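Equipment Review: The Istness Alignment Kit for Wrist-Mounted Cameras

The Stindside Automation Exchange has completed its review of the Istness Alignment Kit, a small set of parts and software offered to member workshops that use a robot arm with a camera at the wrist. The kit is sold by Andrade and has been available to members at the group price since March. This item sets out what the kit contains, how it performed at the Hurkham site, and the terms on which members may borrow or buy it.

Many members will be familiar with the problem the kit is meant to address. A camera fixed close to a gripper does not look along exactly the same line as the fingers. When the arm is told to go to a point seen by the camera, it arrives slightly to one side. On large parts the difference can be ignored. On small parts it leads to missed picks, bent leads and damaged fingertips. The usual remedy is a printed calibration board and a long series of poses, and the work has to be repeated whenever the camera or the gripper is removed for service.

The Istness kit takes a simpler approach. A sight is fixed to the gripper where the camera can see it, and the operator moves the arm until a round target sits inside the sight. The software then stores the pose. The procedure is repeated at a second height, and the offset is worked out from the 2 readings. No board is needed, and the operator does not have to understand the mathematics in order to obtain a usable result.

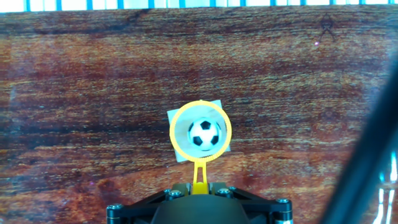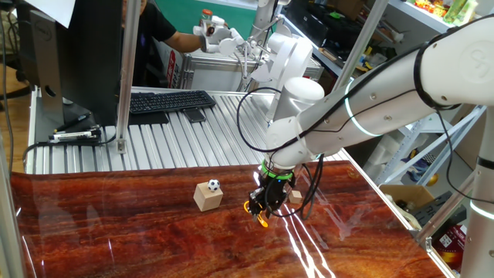

The choice of target matters more than the printed manual suggests. Andrade supplies plain black discs on white stock, and these work well under even lighting. They are less satisfactory on a polished surface, where a reflection can fall close to the disc and make its edge hard to judge. A bolder design is easier to read, and the printed soccer ball on its small card, seen within the yellow ring, gives the operator a dark center and a clear round outline to work with. The card need not be square to the camera, as only the round outline is used. Members may print their own targets, provided that the diameter agrees with the value entered in the software. Reviewers recommend a matte paper.

The sight itself is a yellow part with an open ring on a narrow stem. It is light and adds little to the load on the wrist. The stem is flexible enough to survive a light touch against the table, but it will not survive a hard one, and two spare sights are included for that reason. Members should reduce the arm to its lowest jogging speed before approaching the surface. The sight should also be checked for play before each session. A loose stem gives readings that look correct and are wrong.

The review consisted of 150 alignment runs at Hurkham, divided among operators with different levels of experience. A total of 1,074 test picks followed. Reviewers were satisfied that the offset obtained with the kit was good enough for general handling of blocks, small containers and similar objects. It is not a replacement for full calibration where parts must be inserted into a close-fitting socket, and Andrade does not claim that it is. Experienced operators gained the least from the kit, as they had already developed habits of their own. New operators gained the most.

Several shortcomings were noted. The software does not warn the user when the second height is too close to the first, and a poor reading can be stored without any message. The manual covers only one mounting pattern in detail, and the section on adapter plates is a single page. The lettering on the adapter plates is small and difficult to read in a poorly lit workshop. These points have been passed to Andrade, which has agreed to revise the manual. No date has been given for a change to the software.

Reviewers also observed that the sight takes up part of the camera's view when it is left in place. Workshops that record pictures for inspection, or that rely on the lower part of the view to detect objects, should take the sight off after alignment. The mounting block is keyed, and the sight may be refitted later without repeating the procedure.

The Exchange rates the kit as suitable for general use and recommends it to members who change grippers often. Workshops that align an arm once and leave it undisturbed are unlikely to recover the cost.

A loan kit is held at Stindside and may be reserved by member workshops through the equipment desk. Loans run for 2 weeks and may be extended if no other member is waiting. The borrower is responsible for return carriage and for the replacement of broken sights. Requests should state the model of arm, the gripper in use and the hole pattern of the wrist plate, so that the correct adapter can be packed. Orders for purchase at the group price should be sent to the same desk and will be forwarded to Andrade at the end of each month.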